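Music > News > New releases

Pleltum are back, and they've brought a choir (sort of)

I was halfway through a bowl of cereal when the email came in, and I'm not ashamed to say the cereal went soggy. Pleltum have a new record! It's called Studier, it comes out in September, and the first song from it is up now for anyone who wants to spend the rest of the day humming something in an odd time signature.

If you've missed them so far, Pleltum are the duo of Béla Farkas and Luana Portela. He plays the harmonium and most things with strings, she sings and looks after the drum machines, and between them they made one of my favourite debuts of recent years, Boneo, which I have bored pretty much everyone I know about. That one was all small rooms and creaky chairs. You could hear Farkas breathing in before the chords. I loved that, though I do have a friend who had to turn it off for exactly that reason (we're still friends, we just don't share headphones).

Studier sounds like it's going to be a different animal. The new single is called "Stergiou", it runs to just over four minutes, and it starts with Portela's voice stacked up on itself again and again until you'd swear there was a whole choir in there. There isn't. It's all her, 20 separate takes of the same line, sung from different corners of the same room. Then a bass drum comes in that's so low my kitchen radio gave up on it completely, and I had to go and find the proper speakers.

I spoke to both of them on the phone yesterday evening, or rather I spoke to Portela while Farkas shouted things from somewhere behind her.

"We got tired of being the quiet band," she told me. "People would come to the shows and be frightened to open a bag of crisps. I wanted something you could drop a tray of glasses during."

From the back: "They did drop a tray of glasses!"

They did, apparently, at a show last winter, right in the gap before the last verse of "Lantern Hours". Portela says it was the best bit of the night and that they tried for weeks to get the same sound on tape before giving in and using a cymbal.
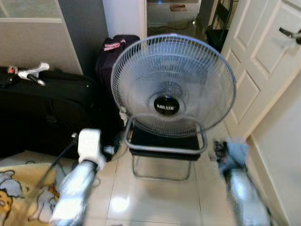 The record was made in short bursts over the spring, a few days at a time, with the pair of them doing nearly all of it themselves. Farkas has got very keen on tuning, and he talked me through it for longer than I could follow. As far as I understood, the harmonium they toured with had drifted away from the usual 440 and they'd always pulled it back before recording. This time they left it where it was and tuned everything else to match. I asked if anybody would notice. "No," said Portela. "Yes," said Farkas, a good bit louder.

I've been lucky enough to hear a few more songs, and I'm allowed to say a little about them. "Paper Round" is the pretty one, and will be on every rainy Sunday-type playlist by Christmas. "The Long Side of the Field" goes on for almost 20 minutes and I was dreading it, if I'm truthful, but it moves along so gently that I played it twice in a row while doing the ironing. There's a short one with no title at all that's mostly Portela laughing over a music box. I'm not sure about that one yet. Ask me again once I've lived with it.

What I can't stop going back to, though, is "Stergiou". The name comes from a bakery they used to walk past on the way home from rehearsals, which shut before either of them had ever been inside, and the words are pretty much a list of what they imagine was for sale. That sounds daft written down. Then she gets to the line about the last loaf on the shelf and the fake choir drops out, and I had to put the iron down for a second.

There are shows too, though only a handful for now. They're playing 3 nights in the same small hall to launch the record, with a different running order each time and, I'm told, four extra singers so that the choir parts don't have to come off a laptop. Portela said rehearsals for that have been "loud and full of biscuits". Tickets go up at ten in the morning to people on their mailing list, and a couple of hours later to the rest of us. I'd get on the list if I were you, the last lot went while I was still looking for my bank card.

A longer tour is being talked about for the new year but they wouldn't be drawn on where. Farkas did say he's hoping to take the harmonium on a ferry, and Portela said he most certainly was not, and it went on like that for a while.

Studier will be out on vinyl, CD and the usual download, and the vinyl has a different mix of "Paper Round" with the drums taken out. I've already asked for a copy of that one. I'll put up a proper review closer to the time, once I've got the whole thing and have worked out what I think about the music box.

Recent posts
- Five support acts I liked more than the headliner
- The great cassette clear-out, part two
- Where to hear live folk this month
- Readers' letters: songs that are too short
- Boneo revisited: still creaking

Contact | About | Copyright the author, all rights reserved | Back to top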